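The Brown Curtain

1. Morning

Yaa Laryea came to the apartment in Gesbridge with two suitcases and a letter from her aunt. The letter had only a few lines. It said which key was for the street door, which drawer did not open, and that the curtain in the front room must be tied every morning before breakfast.

"Before breakfast," Yaa read aloud to the room. She was hungry, and she wanted to eat first.

Her aunt had gone to Lodholm in January, to live near her son. She had left the pots, the bed and the radio. She had also left the curtain, which was long and dark brown and too heavy for such a room. When it was closed, the apartment was like the inside of a coat.

For the first four days Yaa did not touch it. She drank her tea under the lamp. She told herself that she was tired from the journey, and this was true, but a person can be tired in the light also. On Sun 2 May she heard the bells from the church at Tadton, across the river, and she put down her cup.

She pulled the cloth together with both arms. There was no ribbon and no hook. Her aunt had never used them. She used to say that a curtain is like hair, and you only need to know how to turn it. Yaa remembered her as a child sees a grown person, from below, with her elbows high. Fold it, turn it, push the end inside. How many times to turn it, she could not remember. 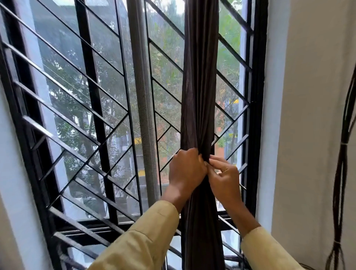
2. The Window

The knot opened. Yaa said a word which her aunt did not permit in the house, and she made it again, more slowly, and held it with her palm until she trusted it.

Then she looked out through the black bars. As a little girl she had been angry with this grille. She had thought it was there to keep her in. Her aunt had told her that the slanted bars were roads, and that if she put her finger on one she could travel to any city she liked. Yaa always chose the same road and always arrived at the wall.

She put her finger on a bar now and followed it down to the place where it met the next one. Her finger came away with dust. She cleaned it on her sleeve, and then she went to find a cloth and cleaned the bar too, and after it the others, until her tea was cold.

3. The Telephone

In the evening her aunt called.

"Did you tie it?"

"I tied it."

"How many turns?"

Yaa looked at the window. The knot was hanging a little lower than in the morning, but it was holding.

"Six," she said.

There was a silence in Lodholm. Behind it Yaa could hear a television, and Kun, her cousin's boy, who was asking for bread.

"Six is too many," said her aunt. "You will make the cloth tired. But leave it for tonight. Have you eaten?"

"Not yet," said Yaa, and she went to see what was in the kitchen, with the telephone still at her ear.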